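Teaching by Hand: Your First Fifty Demonstrations
Posted in Tutorials, by Krisztina Bozsik

I love this part of the job. You take the arm by the wrist, or you pick up the leader handles across the room, and you do the thing yourself while the robot keeps notes. After an afternoon of it you have a policy that tries the job on its own, and the first time it gets one right you will want to call everybody over. We did!

This guide covers both ways we record at Dekley: guiding the arm directly by hand, and driving it from a second set of arms. It assumes your robot is calibrated and that you can already start and stop a recording in Gamness.

Pick a task you can say in one sentence

"Put the cup on the rack" is good. "Clean up" will eat your whole month. Write the sentence on a sticky note and put it where you can see it while you record. If you catch yourself doing something the sentence doesn't mention, stop and throw that take away.

Decide where a take starts and where it ends. Ours start with the arm at home and the gripper open, and end with the arm back at home. Botond Erdős likes to end on the release, which makes shorter files, but then his arm hovers over the finished job like it's waiting for a tip.

Check the wrist view first

Before anything else, bring the gripper down near your work and look at what the wrist camera gives you. Flat dark parts are a great test. You want the screws and small holes to stay readable with the finger lying over part of the plate, and you want the outline to stand apart from the table. 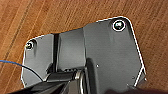

Can I just use the wrist camera and skip the others?
You can for small tasks that stay in one spot. Once the arm has to travel to find something, add a head or overhead view, or the policy has nothing to go on until it gets close.

If the outline melts into the background, move your lamp before you touch the exposure. Saturnino Marín keeps a cheap clip-on light for this and it has saved us more takes than any software setting. Route your cables now too, and swing the wrist through its full range once to be sure nothing tugs.

Guiding by hand

1. Switch to free-drive and wait for the click.
2. Hold the arm above the wrist, with your fingers out of the wrist camera's view.
3. Start recording, count one beat, then move.
4. Go slower than feels natural. Pause briefly before each grasp.
5. Close the gripper with the foot pedal, lift, place, open.
6. Return home and stop the recording.

Hand guiding is wonderful for contact work. You feel the part seat, and your hand makes a hundred tiny corrections you'd never think to program. The catch is your own body, which loves to wander into the head camera. Stand to the side and reach in.

Driving it remotely

For anything with more reach, use the leader arms. Sit where you can see the screen and practice watching only the camera feeds. If you peek at the real counter, you're using information the robot won't have later, and your demonstrations will be full of moves it can't explain to itself.

Kitchens are my favorite place for this. A steel sink, white cabinets, dishes on a rack: you get shiny stuff, clear glass and pale cups on pale surfaces all in one go, and the job is one everybody understands. Start with the cup and saucer in the basin and leave the glass bowl for later. Clear glass is hard, and you want some easy wins.
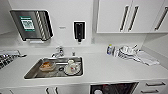 How many demonstrations do I need before training?
Start with 50 for a single task with one kind of object. Train on those, watch where it fails, and record the next batch around the failures.

Mix it up a little

Move the object between takes. Turn the handle the other way. Shift it a hand's width left, then right, then toward the back. Katalin Bárány does nine placements in a grid and then goes free-form, and her policies are the sturdiest in the building.

Keep your strategy the same, though. If you grab the rim in one take and the handle in the next, the robot may learn to aim for the middle and close on air.

Keep the recoveries

Fumbled the grasp, backed off, got it the second time? Keep it! A few of those teach the arm what to do when things slip. Delete the ones where you froze, sneezed or bumped the table.

Going through your takes

Play everything back at double speed before you train. I look for long pauses at the start, dropped frames and missing gripper signals. Tag the good ones, name the folder after your sticky note, and send it off.

Next in this series: Vilmos Fodor on mixing hand-guided and remote takes in the same set.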